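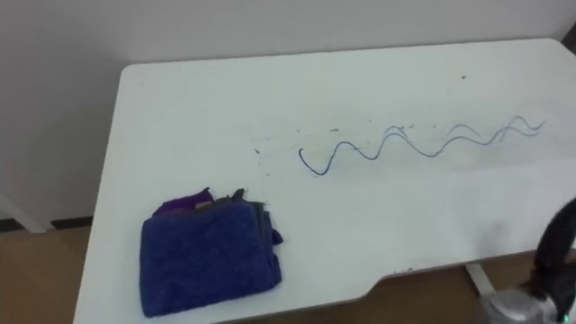
Issue #709

Nightly backup stalls at 80 percent, Akanda office
Status: Resolved
Priority: Normal
Opened: 30 June 2022
Reported by: Judite Abreu
Assigned to: Kasun Mollah
Affected: Cloritz backup client on the Akanda file server; Skurkita storage node
Related: none

Original report

The nightly Cloritz job on the Akanda file server has not finished for three nights in a row. The progress figure climbs at the normal rate to 80 percent and stays there. No error on the console. In the morning the job is still listed as running and has to be canceled by hand. After a cancel, the next run starts from the beginning of the file list.

The job covers the shared drives, the scanned records and the mail archive. It writes to the Skurkita node at the other site over the private link. Nothing was changed on the server that I know of. The office can reach everything else at the other site without trouble, including the node's web page.

Restoring older files still works. I pulled back a folder from last month and it opened.

— J. Abreu

Entry 1, K. Mollah

Canceled the hung job and saved the client log. The last line before the stall is a normal "start file" line. There is no matching "end file" line and nothing after it. The file is the mail archive, a single container that is far larger than anything else in the job.

Checked the two previous logs. Same file both times. The stall is tied to the file and the percentage is only where that file happens to fall in the list.

Free space on the node is fine. Free space on the server's scratch volume is fine. The service account has read rights on the archive. No locks held by other processes at the time I looked, but that was mid-morning and the job runs at night.

Question for Judite: does anything else touch the mail archive at night?

Entry 2, J. Abreu

The mail export used to run at night. It was moved to late afternoon last year and I confirmed it still finishes well before the backup starts. Virus scan skips that folder.

Entry 3, K. Mollah

Ran a read test on the archive from the server itself, start to end, output thrown away. Completed with no read errors. Disk health report shows no reallocated sectors and no pending ones. I am ruling out the disk.

Copied the archive to the Skurkita node by hand with a plain file copy. It took a long time and completed. Checksums match on both ends. That rules out the node's ability to hold a file of this size and says the link can carry it in one piece.

Started a Cloritz job containing only the mail archive. It stalled. This gives us a test case that does not need a whole night, which helps.

Entry 4, K. Mollah

Looked at the switch path next. The server sits on port 24 of the Triltach switch in the ground floor cabinet. Port counters show no CRC errors and no late collisions. Speed and duplex match on both ends. There were 49 discarded outbound packets since the counters were last cleared, and I do not know when that was. Cleared them and reran the single-file job. Stall again, discards at zero.

Swapped the patch cable anyway. No change. Put the original cable back so that only one thing is different at a time.

Asked Judite to confirm that the cabinet had not been moved or opened.

Entry 5, J. Abreu

Not moved. The cabinet key was in the drawer where it belongs. The office did have its usual clean, desks and floors only. I have put the cleaning note up again by the door, as it had fallen behind the coat rack:

Marker on desk tops: cloth first, cleaner only if it does not lift.
No spray near the cabinet or the floor boxes.
Do not unplug anything with a yellow tag.
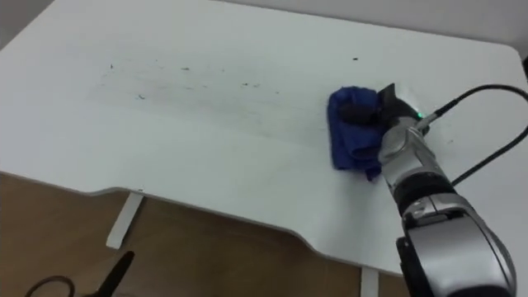

White table top with blue cloth.

The yellow tags are all in place. I checked the four in the floor boxes and the one behind the server.

Entry 6, K. Mollah

Thanks. Moving on from the physical side.

Captured traffic on the server during a single-file run. Sequence is as follows.

The client opens two connections to the node. One carries commands, the other carries data. Small files go through at once: a command, the data, a reply, next file. For the mail archive the client sends the "begin" command and then goes quiet on both connections. It is busy locally. CPU is up and the disk is reading steadily. After a long gap it starts sending data and the first packets get no reply. It retries, with longer and longer waits between attempts, and never gets an answer.

Captured on the node at the same time. The retried packets never arrive there. As far as the node is concerned the client went silent and is still connected.

So the packets leave the server and are lost between the two sites, and only after a long silence. Something in the middle has forgotten the connection.

Entry 7, K. Mollah

The only device in the path that tracks connections is the firewall at the Akanda end. Its idle limit for TCP sessions is set to half an hour. The quiet period in the capture is longer than that. When the limit is reached the firewall drops the entry from its table and says nothing to either side. When the client starts talking again, the packets do not belong to any known session and are discarded.

This also accounts for the hand copy working. A plain copy starts sending right away and never goes quiet.

What it does not explain is why this began three nights before the ticket was opened. Asked Judite for the firewall change history.

Entry 8, J. Abreu

No rule changes in the history. There was a firmware update the weekend before. I did not list it in the report as it was on the firewall and the problem was on the server. The release notes say "session defaults aligned with current guidance" and nothing more. I have an exported configuration from before the update if you want to compare.

Entry 9, K. Mollah

Compared the exports. The idle limit does not appear in either of them. It was never set by us, so the device was using whatever default the firmware carried. I could not find the old default in writing. Going by the behavior it was longer than the quiet period, and the new one is shorter.

The quiet period itself comes from the client. For large files Cloritz reads the whole file once to build a block list, compares it with the previous list, and only then sends what changed. The archive has grown steadily, so the first pass has been getting longer all along. We would probably have hit the old limit as well, some months from now.

Entry 10, K. Mollah

Options considered:

a) Raise the idle limit on the firewall for all traffic. Simple, but it leaves dead sessions in the table for longer and changes things for every other service.

b) Raise the idle limit for one rule only, server to node, backup ports.

c) Turn on keepalives in the Cloritz client. Off by default. It sends a small packet on idle connections at a set interval, and the firewall counts that as activity.

d) Split the mail archive into yearly files. Worth doing for other reasons, needs a word with the people who use it, does not belong in this ticket.

Went with (c), interval of five minutes. Left the firewall alone. If (c) had failed I would have added (b).

The setting is under Advanced, Transport, "Hold idle sessions". It only takes effect after the client service is restarted — changing it and starting a new job from the console is not enough. I lost one test run to this.

Entry 11, K. Mollah

Single-file job completed. The capture shows keepalives going out on both connections during the quiet period and being answered by the node. Data transfer began at once after the block list was built, no retries.

Left the full job on its normal schedule.

Entry 12, J. Abreu

Full job finished overnight. Status is green on the console and the report mail arrived. The total run time is longer than I am used to seeing, but it had several nights of changes to send.

Can I delete the hand-copied archive from the node? It is taking up room.

Entry 13, K. Mollah

Yes, delete it. Wait until after the next good run so there are two complete sets first.

Please also restore one message folder from the new set to a scratch location and open it. A green status means the client believes it sent everything. It does not check that the archive can be read back.

Entry 14, J. Abreu

Second run complete, normal duration this time. Restored the folder to scratch, opened it, contents match the live copy. Hand copy deleted. Scratch cleaned up.

Resolution

Cause: the firewall dropped idle TCP sessions while the backup client was building the block list for one large file. A default idle limit appears to have been shortened by a firmware update.

Fix: keepalives enabled in the Cloritz client on the Akanda file server, five-minute interval, service restarted.

Follow-up items:

Set the session idle limit explicitly in the firewall configuration so that it shows up in exports. Owner: K. Mollah.

Add an alert for any backup job still running at the start of the working day. Owner: J. Abreu.

Raise a separate ticket for splitting the mail archive. To be looked at in September, after the records move.

Check whether the other servers that write to the Skurkita node have keepalives off. None of them hold files of this size today.

Closed by K. Mollah. Reopen if a job stalls on any file with a "start file" line and no "end file" line, and attach the client log before canceling.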